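Oiling a pine table, how many coats?

ehuaranga52
Top is sanded, no finish. Was told 3 coats of oil. Enough?

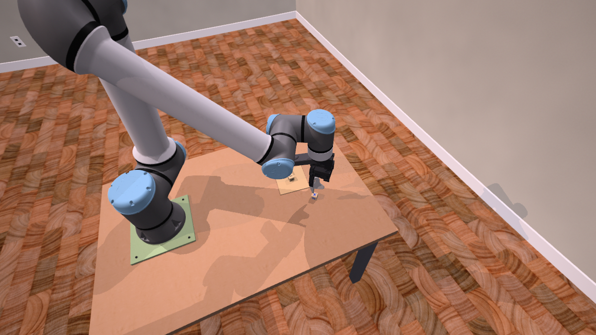
kaewsai
Two. Third just stays sticky.

Ultley
Disagree, mine needed three. Thin ones tho. Wipe off the extra after 29 min

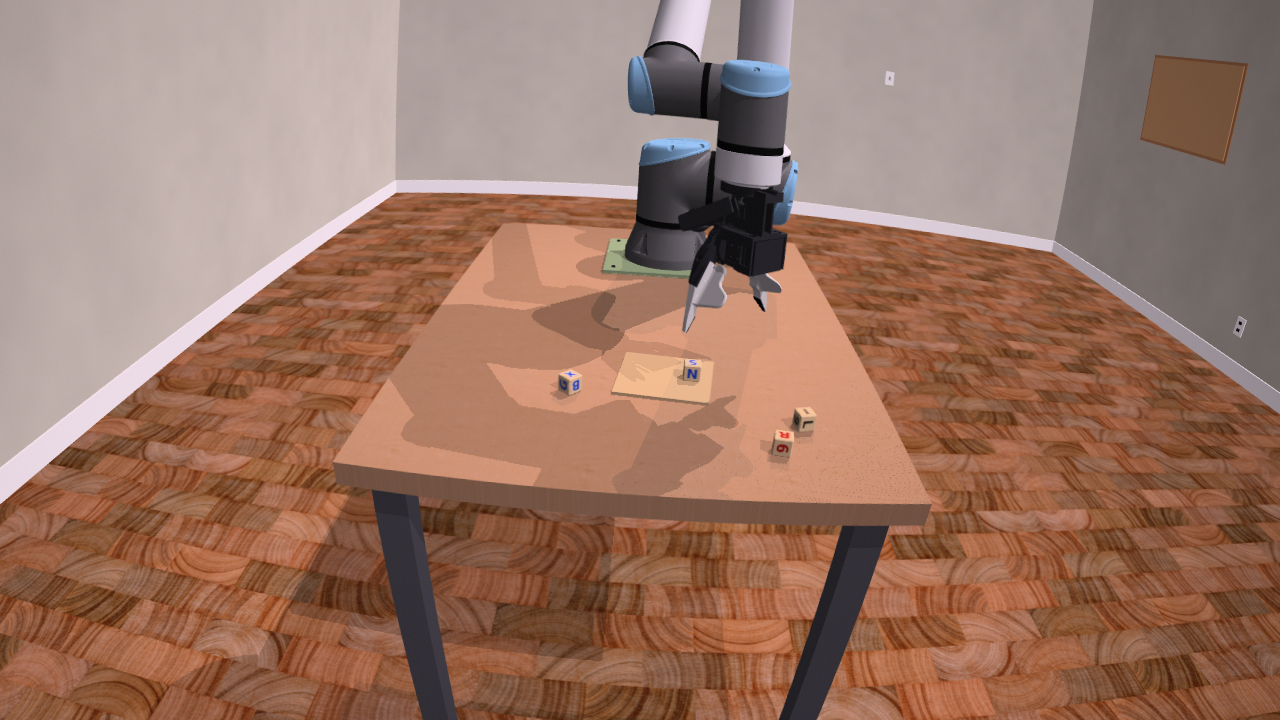
and dont stack the rags, lay them flat outside.

kaewsai
Still say two. Wax after.

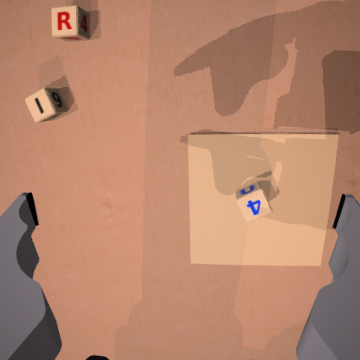 Wax hides rings better anyway.

ehuaranga52
ok going with two, then wax. Will start on the underside
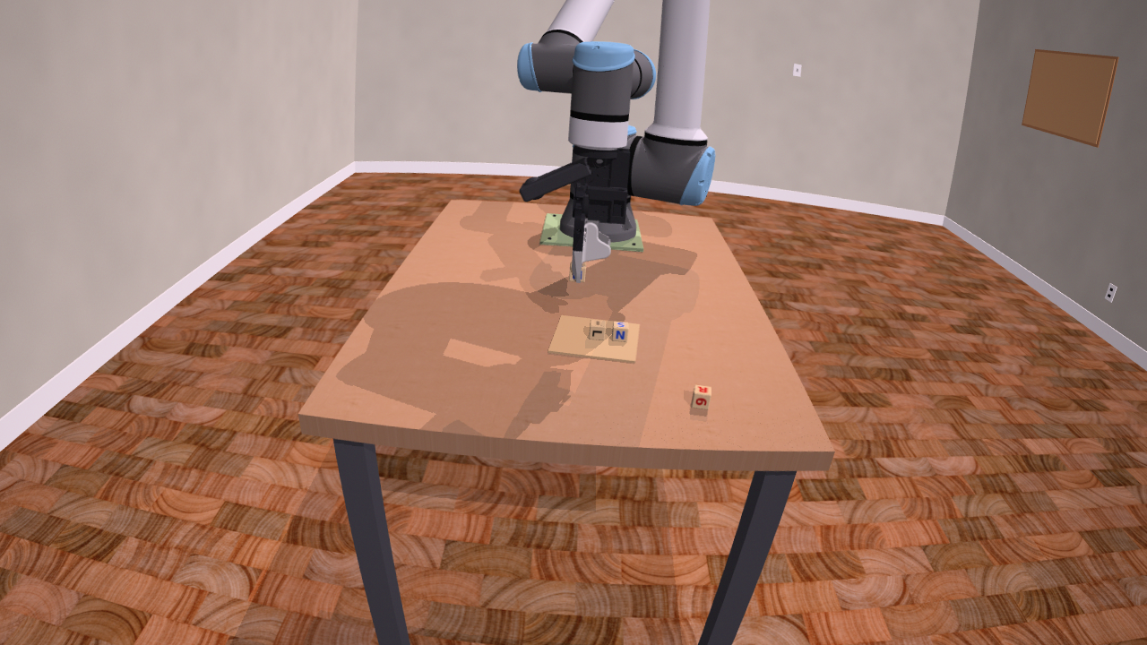

and do the top teh next day.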